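Participants required: table setting and surface care tasks, Laltelden
June 15, 2022

Print this page | E-mail this page

Foda is seeking adult participants for a study of routine handling tasks at a domestic table. The work covers laying and removing placemats, positioning tableware, wiping down, and inspecting the tabletop for marks. It is carried out at our premises in Laltelden under the Pringle program, which looks at how household surfaces wear under ordinary use. Recruitment is open now and the last sessions will run in December.

Each participant attends 3 sessions. A session consists of a briefing, two blocks of tasks and a short written questionnaire. Participants sit or stand at one table for the duration of each block. Breaks are scheduled between blocks and may be requested at any other time. Tea, coffee and biscuits are provided in the adjoining room; food and drink are not to be brought to the table.

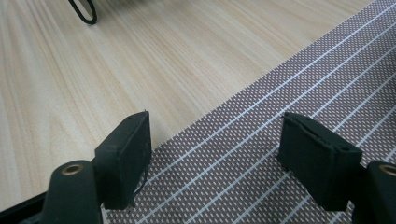

Placemat tasks make up the first block. Participants will be asked to lay a mat to a stated position, smooth it, lift it and lay it again, working from a printed card. Several positions are square to the table and several are diagonal. Mats are grey with close diagonal rows of small white dashes, which contrast clearly with the light wood, and the line where mat meets timber is the reference for judging alignment. Participants should be able to see this line comfortably at arm's length, with glasses or contact lenses if normally worn. No measuring tools are used by the participant. Staff record the final position after each placement.

The second block concerns the tabletop with the mat removed. Participants wipe the surface using the cloth supplied, following the grain, and then report any crumb, speck or mark they notice, giving its location on a paper grid. There is no penalty for reporting a mark that staff have not recorded. Polishes, sprays and scented products are not used. Persons with a known sensitivity to mild dishwashing liquid should say so on the application form, and plain water will be substituted.
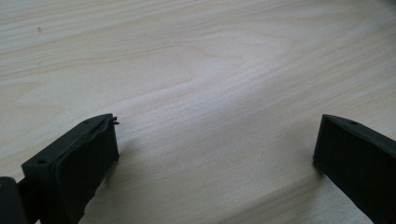
Reports are entered on the sheet before the cloth is returned to its tray. A second pass may be requested by the supervisor. Participants are not told the results of individual trials during the session, but a plain-language summary of the study will be mailed to all who ask for one.

Eligibility
Applicants must be 18 or over, able to attend all sessions in person, and able to read instructions in English at ordinary print size. Left-handed applicants are encouraged. Previous experience in hospitality or cleaning is neither required nor an obstacle, but must be declared. Employees of Foda and members of their households are not eligible.

Payment
Participants receive $100 per completed session, paid by bank transfer. A further $500 is paid on completion of the full series. Participants who withdraw keep payment for sessions already completed. Travel costs are not reimbursed. Free parking is available behind the building.

How to apply
Application forms are available from the front counter at Foda or by post. Mark enquiries to the attention of Ita Ó Dálaigh, participant coordinator. Technical questions on the task protocol should go to Malachy Cronin. Applicants will be advised of the outcome in writing.

Comments

R. Tapp: Do you have to do the sessions in consecutive weeks? I'm on rotating shifts.

Ita Ó Dálaigh: No. Any spacing is fine as long as all of them are finished by the closing session in December.

marg_in_laltelden: Is the building accessible? I use a walker.

Ita Ó Dálaigh: Yes, level entry from the car park, and both blocks can be done seated.

Related items
Pringle program: notes on cloth selection
Dundero storage unit trial, call closed
Payment dates for current participants
Directions and parking, Laltelden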